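4.2 Preparing the Sorting Table

Before any items are brought in for sorting, the table must be cleared and set in its working position. Complete the steps in the order given.

1. Clear the tabletop and return all items to their assigned shelves.
2. Brush the black surface with a dry, soft brush. Work toward the nearest edge.
3. Check the full length of each edge for lint and tape residue.
4. Set an empty basket on the tabletop, near a corner, with the open side facing up.

Caution: Do not use spray cleaners or damp cloths on the black surface.

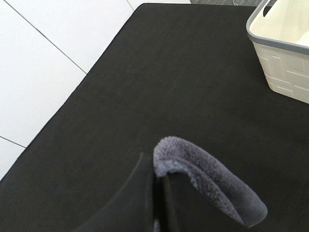 Vadmont Household Services, Storage and Sorting Department

The cream-white basket with the gray rim is used for small items only. Keep the rest of the black tabletop free so that items can be laid out in a single layer.

5. Confirm that the basket stands flat and does not extend past the table edge.
6. Lay out no more than two groups of items at a time. Leave a hand's width between groups.
7. Place sorted items in the basket. Stop when the contents reach the handle opening.
8. Lift a filled basket with both hands and carry it to the intake shelf.

Note: Items that fall to the tiled floor must be inspected before they are returned to the table.

Caution: Do not slide a filled basket across the tabletop.

Report a worn or loose table surface to Jytte Bach before the next sorting period. For labeling of filled baskets, see Section 4.3.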